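July, past eleven at night, and my feet still think they're at work

So we're into the second month with the arms on the cup line at Pluseo, and I keep meaning to write some of this down before I forget what it was like before.

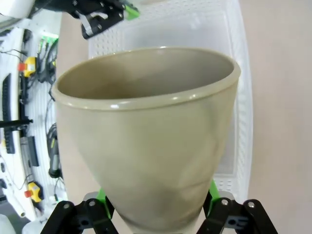
The old way was me and a stack of baskets and sore thumbs by lunch. A good shift was 500 cups handled, and I mean handled, every one picked up, turned over, looked at and put down again. Today the sheet said 903 for the station and I touched maybe a handful of them! My thumbs are thrilled. The rest of me hasn't decided.

What I do now is mostly watch and listen (you get to know the sounds), refill, and step in when a cup goes in crooked. I stopped it twice before break and felt very important both times. The Hondis order is all narrow bottoms, which used to be the ones I dreaded, and I was sort of hoping the arms would hate them too -- petty, I know.

The part I miss is the talking. There used to be four of us at that bench and now it's me, with the others over in glazing or packing for Clakalent. They got the same pay, and one of them says she'd never come back. But I ate my sandwich in nine minutes today with no one to argue with about TV.

They asked if I want the training in the fall, the one where you learn to set up the moves yourself. More money, more sitting. I said I'd think about it and then thought about it the whole bus ride home. I'm pretty sure I'll say yes.

Need to buy insoles tomorrow. And call about the dryer.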